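Search posts, people, tags

1/ I am trying the Brinow arm kit from Holtex for my small workshop. Two arms, two grippers, one rail, one control box. I write here what I find, good and bad. I am not paid for it.

2/ Assembly took me 6 evenings. The manual is clear until page 41, then it speaks of a cable clip which was not in my box. I asked the support by email and they answered politely — but the clip is still on its way.

3/ Teaching a movement is the best part. You guide the arm by hand, press the button, and it repeats. My old Droltus needed a laptop for every small change, so for me this is a big relief.

4/ The grippers are fine with boxes and blocks. Thin cable is another story. The fingers close well, but the cable slides to the side and the arm does not notice it.

5/ The wrist camera is included in the price. The Carvalho kit asks 73 euros extra for it. The picture is good enough to see where the fingers go, small printed text I cannot read with it.

6/ My test this month is electrical things: chargers, adapters, sockets of different shapes. They are smooth, they have corners, and a plug has prongs which must point the right way. I find it a more honest test than foam cubes.

7/ Charger in the left gripper, power strip and blue cube socket on the table:
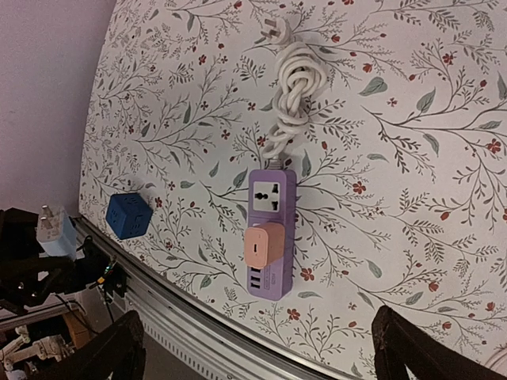

8/ Next I will try the same objects with the softer finger pads. They cost extra, and I will say if they are worth the money.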